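Okay, robot thread. I've been trialling the Vumwood service since July and a few of you asked what you get for the money, so settle in!

Short version: Vumwood sets up a two-armed robot for picking and shelving, teaches it your jobs, then checks in remotely while you find out what it's good at. You pay by the month. No lock-in, which is what got me over the line.

Setup took two days. Krešimir Delić came out with the gear and he was so patient with my questions — I had a LOT of questions. By the afternoon of day two I could start and stop a job myself without ringing anyone.

My favourite bit is how you add a new item. You walk the arms through it a handful of times, give it a name in the app, and it goes off for a think overnight. Our first one took 4 nights. The ones after that have been much quicker.

The log says 1,132 handling attempts so far. I read it with my morning coffee like it's the footy results.

Trays, tools and yellow shelves:

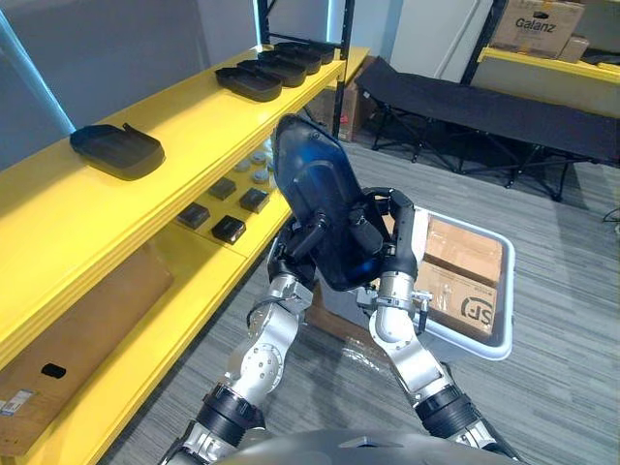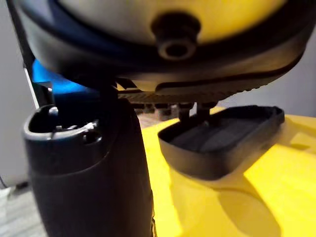
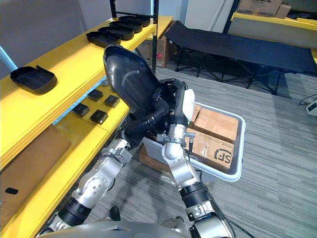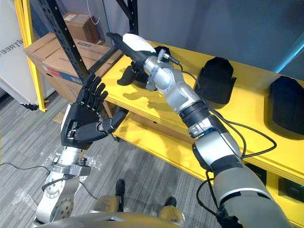

Nataša Matić replied to ask whether the monthly fee covers wear and tear, as she'd been stung by that with the Gashi kit and ended up buying gripper parts out of her own pocket.

Good question, Nataša! Grippers and cables are covered, and so is one callout a month. Anything you break by driving an arm into a wall is on you. Fair enough, I reckon.

Grumbles: the app logs you out constantly, and the colours for "paused" and "finished" are nearly the same green. I've told them twice. The manual also spells calibrate three different ways, but I'm letting that one go.

It's slow too. If you need speed, look at something else. I wanted a machine that could have a go at lots of different jobs and for that I'm rapt with it.

Renewal is due 15th February and I'm keeping it on. Going to try it with lids next — will post how that goes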